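Notebook, wet bench, May. Beaker volume check, continued

Picked up at 9:40. Balance warmed up from the night before, leveled, zeroed with the draft doors closed. Water drawn into the Gronow carboy yesterday and left on the bench to come to room temperature. Thermometer in the carboy, not in the beaker.

Purpose, for whoever reads this after me: the printed marks on the low-form beakers are being used as if they were measurements. They are a guide to filling. The Stomgate prep sheet says "add water to the 100 line" in two places, and both need a weighed amount instead. I want numbers before I rewrite it.

Method. Tare dry beaker. Fill to the mark by eye, bottom of the meniscus on the line, beaker on the bench and eye level with it. Weigh. Empty, wipe the outside, re-tare. 5 fills per mark. Same person does all fills for one beaker, otherwise the reading habit goes into the spread.

Gayan Haque did the first set and I did the second. His fills sit slightly high against mine at the 50 mark. We compared, and he was reading the top edge of the line. Agreed on the center of the line from now on. His 50 set is struck out and will be repeated.

Re-taring matters more than I had assumed. A drained beaker keeps a film and a little pool at the base, and it shows on the balance straight away.

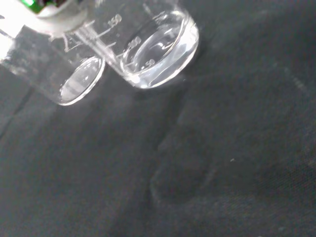 White print is hard to read with clear water behind it. A dark backing helps, and the charcoal cloth does well enough. It also stops the glass sliding. Do not read the level from above. Looking down through the wall, the meniscus and the curve of the base both throw a bright arc and it is easy to pick the wrong one.

Total water through the balance so far 1,317 g, from the log. Roughly 33 minutes per beaker including wiping.

Open items:
Repeat Gayan's 50 set.
Ask Priston whether their tolerance applies to every mark or only the top one.
Sistar wash bottle drips at the collar, replace before the next session.
Prep sheet draft after the repeats are in.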